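In Defence of the Plain White Tray
By Ardalan Jalali
Filed under: Household, Grumbles | 2 comments

I have reached the age at which a man has opinions about trays.

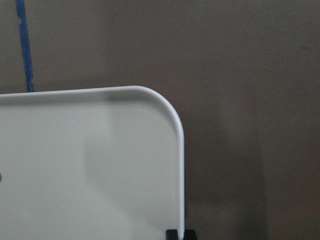

My position is that a tray should be pale, smooth and dull, with a lip round it and nothing written on it anywhere. I hold this view more firmly than I hold most of my politics, and I have lost more friends over it, if you count my brother-in-law, who gave us the one with the map of the Norfolk Broads.

Consider what has happened to trays. You go into a shop wanting something to carry four cups into the garden and you are offered a "serving piece". The Gramura, which my wife brought home in November, is slate. It weighs as much as a paving slab, having been one in an earlier career, and it has no rim at all, so that the first time I tilted it at the back step a milk jug went over the side like a man leaving a party without saying goodbye. It now lives behind the bread bin. The Vosau has rope handles. I can't talk about the rope handles.

Then there is the matter of writing. I don't want to be told it is gin o'clock. I don't want to lift my toast and discover an instruction to live, laugh or do anything else before nine in the morning. A tray with words on it is a tray that thinks you've come to see it, when in fact you have come for the toast.

The white one asks for none of this. Ours is a Mundis, bought for 300 pence in a closing-down sale by my mother, who always gave prices in pence because she thought pounds made people careless. It has carried soup to the sick and seedlings to the windowsill. For one whole winter it sat under a leaking radiator valve and never mentioned it. I've sorted screws on it, and buttons, and once the contents of a watch, which I should not have opened.

And this is the real case for a pale surface. You can see what you've dropped. Lose a small black screw on a dark patterned tray and you may as well hold a short service for it. Put the same screw on white and it sits there looking guilty. Every crumb shows too, I grant you, and people raise this as an objection. I would only say that the crumbs are on the slate one as well.

Corners matter more than you would think. A rounded corner can be wiped with one pass of a cloth. A square corner keeps a little of every breakfast you have ever had, and you end up going in with a cotton bud, wondering where your life went. My neighbour has a Shibata with mitred corners, very handsome, and I happen to know there is marmalade in it from the previous government.

My wife says a white tray makes the house feel like a dentist's. She has a point. Carry it into a room with a glass of water on it and people do tend to sit up straight. Against that, I'd set the fact that my dentist has never dropped anything of mine down the back step.

I went looking for a second one on 10th February and came home with nothing but sore feet. There were trays in marble effect and trays in leopard, and one with a mirror in the bottom, for anyone who likes to watch himself from below while handing round the sausage rolls. I asked the young man whether he had anything plain. He showed me one in plain gold.

So we carry on with the one. It has gone a bit matt in the middle with scrubbing, and my brother-in-law is visiting at the end of the month, which means the Norfolk Broads will have to come down from the loft.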